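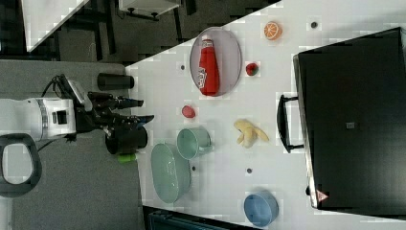
Black cups, one by the table edge and one on its side on the floor.

Thread: Does anyone finish the groceries they buy?

crumbdrawer
Moved to Daltthorpe in January and I'm spending $292 a month on food for one person. A good chunk goes straight in the trash. I buy produce for the person I plan to be by Tuesday's equivalent of next week, and then I eat toast.

oldpilotlight
Shop every 2 days. Small bag, no cart. A cart is a dare.

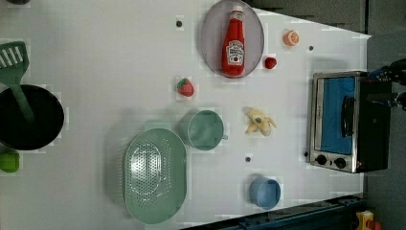
Re: Shop more often?

mildly_braised
Disagree. Every trip to Modano costs me $50, even if I went in for an onion. One big shop, then freeze half of it the same night.

oldpilotlight
And how old is the oldest thing in that freezer?

mildly_braised
It has voting rights. Moving on. 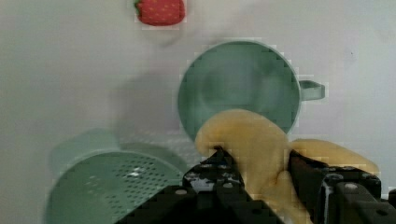

Fruit is where I lose the money, personally. Apples will wait for you. Berries give you 24 hours and no warning. I've quit buying anything yellow and curved like the squishy thing in that last picture unless it's still green at the stem, and I buy them one at a time, which gets me looks at the register.

crumbdrawer
You can split a bunch? I thought that was a crime.

tinlid
It's allowed. Ask at Brorkska, they sell the singles cheaper anyway.

mildly_braised
Brorkska's singles are brown by dinner. Freeze them.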